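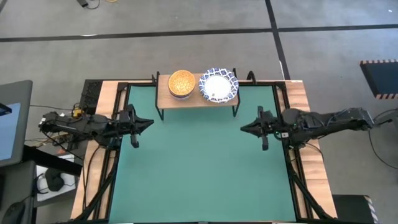
*The bench at the start position: both arms over the mat, grippers closed, bowl and dish on the shelf.*

# Checking the start position before a two-arm run

This page explains how to write a start check for two arms that share one bench. We use it in Skosano, our small control package, but the idea is the same with other software. You need a working driver for each arm, one fixed camera, and a place to store a reference image. I assume that you can already read the joint positions of both arms from Python.

The reason for this check is simple. We had a policy which worked well in the morning and badly after lunch, and we lost two days with the network weights. The weights were fine. The left arm was starting a few degrees away from the position used in training, and the shelf had moved a little as well.

## 1. Save the reference

Bring both arms to the start position by hand or with your usual homing command. Close the grippers. Put the objects on the shelf and leave the mat in front of it free.

Then run:

```
skosano ref save --name shelf_two_arm
```

It stores three things: the joint values of the left arm, the joint values of the right arm, and one camera image. Look at the image before you accept it. Both grippers must be completely inside it, and so must the four corners of the mat. If a corner is missing, the alignment in step 3 will fail with a message that is not very clear (I want to improve it).

Please do not save a reference while the arms are still settling. The command waits 800 ms after the last movement, and for our arms it is enough. If your arms are heavier, you can increase it with `--settle`.

## 2. Compare the joints

The comparison is a plain difference for each joint, with a limit for each joint. In the configuration file it looks like this:

```yaml
start_check:
 reference: shelf_two_arm
 settle_ms: 800
 joint_limit_deg:
 shoulder: 1.0
 elbow: 1.0
 wrist: 2.0
 gripper: closed
```

I keep the wrist limit larger, as a small rotation of the wrist has little effect on our task. For the shoulder I would not go higher than 1.0. An error there becomes quite big at the finger tips.

One warning about the names. The driver in Butach calls the arms `a` and `b`, in the order in which they were connected. If somebody changes the cables, left becomes right, and both arms fail the check with very strange numbers. Use the serial numbers in the configuration and map them to `left` and `right` there.

## 3. Compare the objects

The joints say nothing about the shelf. For this part we use the camera image.

First, the mat is found by its colour and its four corners are used to compute a homography. After this step the coordinates are in millimetres on the mat and not in pixels. Then the detector looks for the shelf, the bowl and the dish, and compares each centre with the reference.

The bowl and the dish stand higher than the mat, so their coordinates have an error from the perspective. For comparing with a reference from the same camera this does not matter very much - the error is nearly the same in both images. Do not send these coordinates to the planner as grasp positions. I did it once.

The detector needs a region for each object:

```yaml
objects:
 bowl:
 region: shelf_left
 limit_mm: 8
 dish:
 region: shelf_right
 limit_mm: 8
 shelf:
 region: mat_far
 limit_mm: 5
```

If you let it search in the full image, it will find round things everywhere. In our case it liked the joints of the arms. With the regions there were no false detections in 400 test images.

## 4. Run the check before each episode

Add the call before the policy gets control:

```python
result = start_check.run()
if not result.ok:
 print(result.report())
 raise SystemExit(1)
```

A normal failure looks like this:

```
left.elbow +1.7 deg limit 1.0 FAIL
right ok
dish 3.1 mm limit 8 ok
shelf 6.4 mm limit 5 FAIL
```

For a joint failure, send the arm home again and repeat. For an object failure, correct it by hand. There is an option `--overlay` which shows the reference half transparent over the live image, and it makes the correction much faster.

## Known problems

- The check service listens on port 3559. If the Hegedűs viewer is open it takes the same port, and the check stops without a message. Close the viewer or change `service_port`.
- A shadow on the mat can move a detected corner. At the Fluvville bench we fixed the exposure of the camera and saved a new reference in October.
- `gripper: closed` reads only the motor position. It cannot know if something thin is between the fingers.
- After an update of the driver, save the reference again. The zero of the wrist joint was changed in version 3, and old references will pass or fail by chance.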